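Back to the bathroom faucet

I promised a few of you I'd report back on the great Nirkach bathroom saga, and since three people have now asked me at the grocery store whether we have running water yet, I suppose it's time. Short version: yes, mostly, and I have opinions about washers.

For anyone who missed the last newsletter, we bought the house on Tang Street knowing full well that it was old (the deed goes back further than I can read) and that the upstairs bathroom had been redone by someone with enthusiasm and a lot of caulk. The hot tap on the sink dripped. It had a slow, patient drip that you could hear from the landing, and Kimie, who sleeps like a stone, somehow heard it through two doors. She put a sponge under it. The sponge helped with the noise and did nothing at all for the water bill, which went up to $76 the month we moved in.

So in early fall I decided I'd fix it myself. How hard could it be! I watched a couple of videos, turned off the valve under the sink, and found that the valve under the sink does not really turn off. It sort of slows things down. I ended up in the basement with a flashlight in my teeth looking for the main, which was behind a shelf of paint cans the previous owners left us, all of them beige.

Once the water was off, the handle came apart fine. The old washer was flat on one side and had a groove worn right into it. I took it to the hardware store in Carketdale in a sandwich bag, and Zulkifli Yeoh at the counter looked at it for a second and asked if I'd checked the seat. I had not checked the seat. I didn't know there was a seat. He explained that if the metal ring the washer presses against is rough, you can put in new washers until you're old and it will keep on dripping. He lent me the little tool for smoothing it, and I still have it, Zulkifli, I'm so sorry, I'll bring it in this week.

I did the seat, put in the new washer, turned the main back on, and the drip was gone. I stood there for five whole minutes with my hand under the tap, feeling like I'd built a bridge.

Then the cold side started. Of course it did! By that point I'd gotten a bit full of myself and ordered a whole replacement cartridge, which was the wrong one, and then a second one, also wrong. Misaki Sakai from up the road finally came over and showed me that the part number is stamped on the stem if you wipe the gunk off. Mine ended in 941. It took her less time than it took the kettle to boil, and she stayed for tea and was very nice about it.

What I'd do over again is get organized before I take anything apart. I had parts in a soap dish, parts in my pocket, one part in the dog's water bowl (don't ask), and I spent an entire Saturday's worth of patience hunting for a screw. Anything with small sections in it will do the job, whether that's a fishing tackle box, a muffin tin or a proper plastic bin. Put things in it in the order they come off, and take a picture on your phone before you move to the next piece.
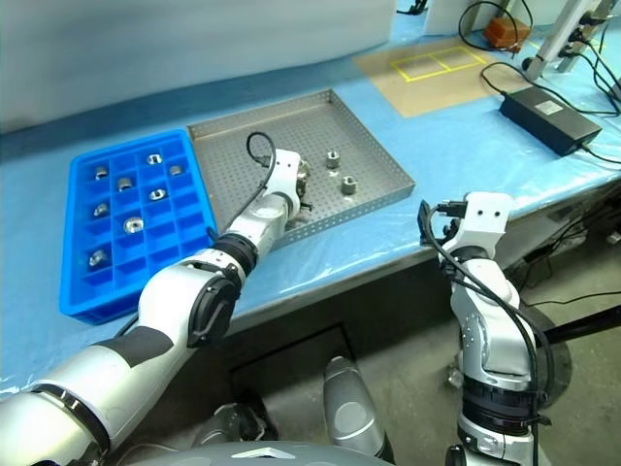 A few things people have asked

Yae Sugawara wanted to know if it was worth doing without a plumber. For a drip, I'd say yes, as long as you can find your main shutoff first. Go and look for it tonight, before you need it. Turn it a little each way so it doesn't seize up. Ours needed both hands and some language.

Nanami asked about the plumber's grease. Get the silicone kind, a tiny tub, and use less than you think. I got it on the towels and on the light switch, and it does not come off light switches.

The valve under the sink is still bad, so that's the December project. If anybody in Walum has swapped one out in a cabinet too small for a grown person's shoulders, please write and tell me how you got your arms in there. Kimie has suggested we hire a child.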